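Against the Family Recipe

Every family I know has a recipe it would run into a burning house to save, and most of those recipes are bad. Ours was a vegetable soup from my grandmother's years in Rinwood. It called for 15 carrots, a turnip, and boiling until "surrendered." We ate it every July, in the heat, because she had.

I brought this up at a dinner in Tirkurton and the table went quiet, as if I had proposed selling the grandmother. Someone said the point was tradition. Fine, but tradition also gave us the fish course in gelatin, and we let that one go without a funeral.

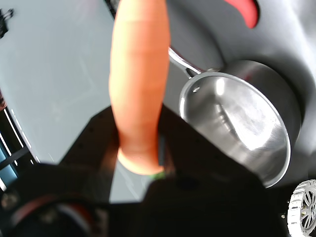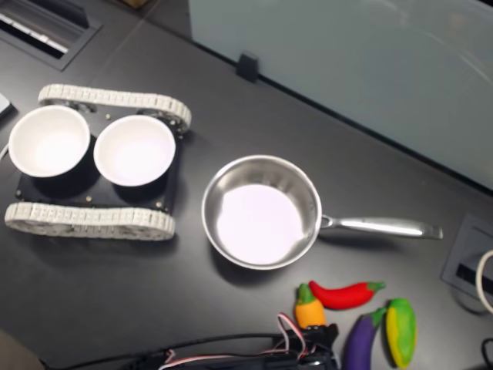 Page last changed: 19 April 2018

What bothers me is how little cooking goes into it. A family recipe lets you stop tasting. You follow the card, stains included, and if the result is gray, well, it was gray in the old country too. My cousins' community cookbook holds 328 of these cards, and I would guess 6 of them were ever tried by anyone outside the house they came from. One asks for "a tin of the usual."

I'm not asking anyone to burn the card. Frame it, hang it by the stove, cry over the handwriting. Then put in some garlic. Take the carrots out while they still have an opinion. My grandmother changed her own mother's soup, which I know from the crossings-out, and as far as I can tell she slept well.

I made my version last winter and my aunt had two bowls. She said it wasn't the same, and asked if there was any left to take home.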